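Two needle drivers, one practice pad

The training lab at Pludholm spent the spring deciding which needle driver to keep on its surgical robot. The choice was between the Plokham jaw, which the lab has used from the start, and a newer one from Femetti with a finer tooth pattern. The engineer who ran the comparison asked to be quoted by job only. We spoke in her office at the end of the work, in June.

"People expect me to talk about grip force," she said. "Grip force was fine on both. I stopped looking at it after the first week."

What she looked at was thread. A driver has to hold a curved needle without letting it turn, and a minute later the same jaws have to pull suture through a loop without fraying it. Coarse teeth are good at the first job and hard on the second. She put 400 stitches through silicone tissue pads, split evenly between the two jaws, and kept the cut ends in labeled bags.

"You put the thread under a magnifier and count the broken strands. It's slow. There isn't a faster way that I trust."

The operators were surgical residents and two of the lab's own technicians. All of them sewed with both drivers and used the same controller settings throughout. She had wanted to compare controllers as well, and borrowed a set of hand grips from Győri for the purpose, but dropped that part when the schedule got tight.

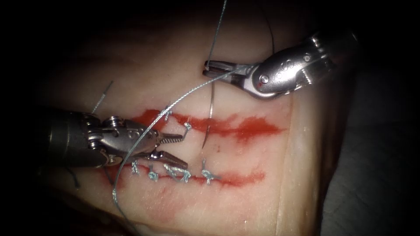 Suturing on a tissue pad with two robotic instruments. Several knots are already in place along both incisions.

The camera took more time than she had planned for. It stayed fixed through every session so that the recordings could be compared side by side, and the lighting had to be turned down twice. "Polished metal throws the light right back at you. If you can't see the tips, you can't tell a slip from a bad throw."

Slips were what the residents complained about. The Plokham jaw let the needle rotate 13 times over the whole trial, mostly when it was held close to the tips. The Femetti jaw did better there, she said, and it left less damage on braided suture. It was also harder to clean, and the technicians did not like the way it released.

"There's a small delay when it opens. You get used to it in a day. The technicians would say two days."

Knot quality did not separate the two. Loose knots turned up with both drivers, and she puts that down to the people sewing. "A resident in the first hour ties a loose knot with anything you give them."

The lab will move to the Femetti driver on the left arm and leave the Plokham on the right until the spare parts run out. She would like to go back to the hand grips in the fall, if Győri will lend them again.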